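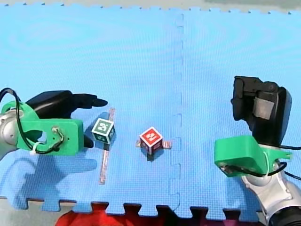

Blue puzzle-edge foam, pale gray floor.

1/ OK, thread on living in an old building with thin floors, from someone who has now been both the upstairs neighbor and the downstairs neighbor. I have opinions!

2/ My first place in the Lengyel building was on the second floor, $1,702 a month, gorgeous windows, and I could hear the guy above me put down a fork. I'm serious. I knew when he was having salad.

3/ What I learned down there: voices and music come through a lot of places (vents, pipes, the gap under your front door). Footsteps come straight through the floor. Different problems, different fixes, and I spent a whole winter trying to fix the second with stuff meant for the first.

4/ Foam panels on the ceiling, for instance. They make your own room less echoey – lovely for phone calls – and they did zip for the stomping.
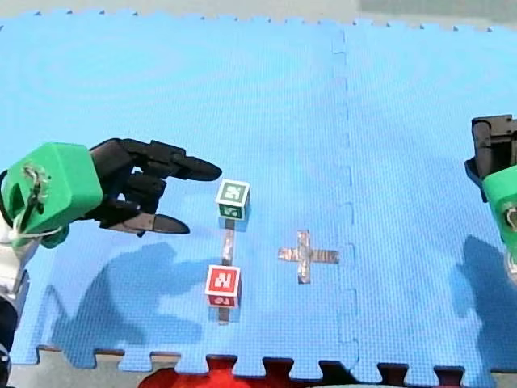

Wait, so would a thick rug upstairs have fixed it? one reply is asking already. Helped, yes. Fixed, no. A rug takes the click off shoes and dog nails. The low thud when somebody walks on their heels mostly keeps coming.

5/ Then I moved up to the 11th floor and became the problem. First note under my door in December, very polite, lots of underlining. I walk on my heels too. Who knew.

6/ So I went nuts. Felt pads on every chair from Hidirari, a dense rug pad from Grudotum, slippers by the door. The rug pad was the best money I spent, and I'd buy it before the rug.
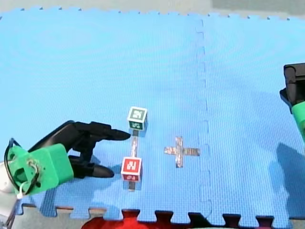

7/ The pad wants to be heavy. The squishy ones feel nice underfoot and flatten out in a few months, at least mine did. Go for weight, cut it an inch smaller than the rug all around, and do the hallway first. I do most of my stomping between the bedroom and the coffee.

8/ Also, the washer. If yours walks across the floor on spin, level the feet before you buy a single thing. I did it with a $40 wrench set and a lot of swearing, and it took one evening.
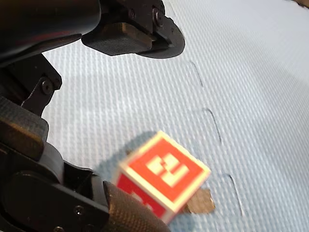
9/ Talking to the neighbor. Do this sooner than I did. I went down with banana bread, we stood in her kitchen, and it was the laundry at 10 pm that drove her up the wall. She didn't care about the footsteps at all!!

10/ I run a Brulance fan at night now, mostly for the hum. The people above me got a puppy. We're doing fine.

Comments

The salad thing, I'm crying

Seconding felt pads but they fall off, check them every couple of months

what size rug pad for a narrow hallway?

My upstairs neighbor bowls. I'm convinced of it.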